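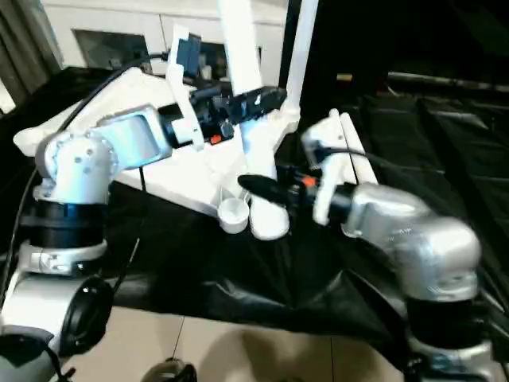 I am trying to stop a white plastic stand from rocking, and to find out how its ribbed collar is meant to come off. The stand is an Aselex, bought used at the Ditodness sale in Hutchins, with no manual and no part number anywhere I have looked. It rocks slightly when the tall upright is touched near the top. At the moment it is on a black cloth draped over the table, with the small white cup near the base, and the cloth is wrinkled enough that I don't trust any measurement taken there. The rocking was present on the bare tabletop as well, though less of it.

What I have checked so far:

The base plate is not cracked. I flexed it by hand and looked along it with a flashlight.

The upright does not turn by hand. I have not used a tool on it.

The collar does not turn by hand either, in either direction, and I stopped before applying real force. I can't tell if the ridges are a thread or only a grip. They look like separate rings stacked one above another, and I could not follow a groove from one ring to the next. If it is a press fit I would rather not twist it.

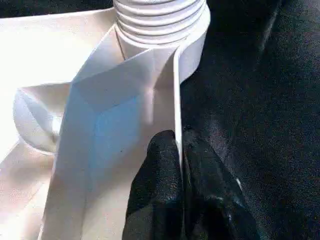

Ribbed collar and the angular housing below it, with the thin flange on the right.

There is also a tiny dark speck on the housing, roughly in the middle. It does not catch a fingernail. I would like to remove it without leaving a shiny patch, as the surface is matte.

So: how do I tell a thread from plain ribs, what is the right way to deal with the rocking, and what is safe to use on the speck?

Welington Marinho
24 December 2025

Stollico Help – 3 replies

kettleblack_ohio

Take the cloth off first. A wrinkled cloth under a light plastic base will make anything rock. Mine did the same and I put a book under it.

draftangle

Taking these in order.

Thread or ribs. Put a thin strip of masking tape vertically down the collar and mark where each ridge meets its edge. Then follow one ridge all the way around with a fingertip or a toothpick. If you return to the same mark, the ridges are closed rings and there is nothing to unscrew at that surface. If you arrive one mark higher or lower, it is a thread. Do this before anything else. Closed rings on the outside do not rule out a thread on the inside, however – plenty of molded caps have a ribbed exterior purely for grip, although on those the ribs usually run vertically. Horizontal rings make me suspect a push fit or a hose-type connection, but I would not commit to that from a photo.

If the rings are closed, look for a seam where the lower rim of the collar meets the housing. No visible seam means it was probably molded in one piece with the body and does not come off at all. If there is a seam, pull straight up with a slight rocking motion. Hold the housing by its thick sections while you do it. Do not hold it by the thin flange. A long narrow lip like that will snap at the root and there is no good repair for it.

Rocking. Bare, flat surface, no cloth. A piece of glass is better than a tabletop. Press down on each corner of the base plate in turn and note which ones move. Slide a sheet of copy paper under the high corner, then add sheets until the movement stops. That stack is the thickness of your shim. Four sheets or fewer can be taken up with a thin adhesive felt pad. More than that and the plate is warped, in which case a pad only hides it.

If the plate sits flat on glass and the top still moves, the play is in the joint between the upright and the base, and no shim will help. One wrap of PTFE tape on the post where it enters the socket is usually enough, provided the post can be withdrawn.

Speck. Dish soap and warm water on a cotton swab, then 70 percent isopropyl alcohol if that fails. No acetone, and no melamine sponge – it is an abrasive and will polish a matte finish. If the speck survives alcohol it may be contamination in the plastic itself, and it stays.

Welington Marinho

Thanks. Tape test done: closed rings, every ridge returned to its own mark. I cannot find a seam at the lower rim, so I am treating the collar as part of the body and leaving it alone.

On glass the plate needed two sheets at one corner. A felt pad took care of that. There is still a small amount of play at the top of the upright, which I take to be the joint, and the post does not want to come out. The speck is unchanged after soap. I have not tried the alcohol yet.

rmv_451

For a post that won't withdraw, try warming the socket with a hair dryer on low for a minute and then pull. Low only. White plastic can discolor on high and it does not change back.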